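The Red Box

Laine Lill had been in the flat in Ovordale for two days when she found the box. It was at the back of the hall cupboard, behind a bag of curtain rings, and it was heavier than it looked.

Her aunt Kadri had left a list for every room. The list for the hall said coats, boots, umbrella, ladder. There was nothing about a box.

She carried it to the kitchen and set it down on the white board her aunt used for sorting. Toon Stevens came up from downstairs with the keys to the cellar and stood there looking at it.

"That's her toaster," he said.

"It doesn't plug in."

"No. She made it for the kids on the second floor. They played shop on the landing. You paid her and she gave you toast."

"Paid her with what?"

"Buttons, mostly. She wrote it all down."

Laine went back to the cupboard. The toast was on the shelf where the box had been, one slice of it, and she put it on the board too. Then she brought over the cup with the marker in it, so that everything to do with the shop was in one place. 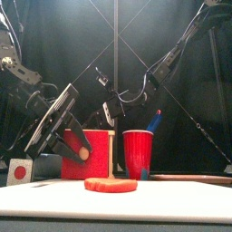 The red box, the cup and the slice of toast.

The account book turned up on Monday evening in a drawer with the tea towels. It was a school notebook with PIVORA printed on the cover. The first pages were all in Kadri's handwriting. Toast, 4 buttons. Toast, 4 buttons. Toast, no charge, had a cold.

Near the end the writing got bigger and some of the letters faced the wrong way. One of the children had taken over the accounts. The last line said that Zane owed 410 buttons.

"Who's Zane?" Laine asked on the stairs the next morning.

Toon put down his shopping. "Zane Dambrauskienė. She moved to Evcombe when she was nine. She must be 40 now."

"Do you have her address?"

"I have a phone number. It might be old."

She wrote it inside the cover of the notebook. Back in the kitchen she crossed out the last two things on the hall list, added "box" at the bottom, and sat down by the phone.

It rang for a long time before a woman answered.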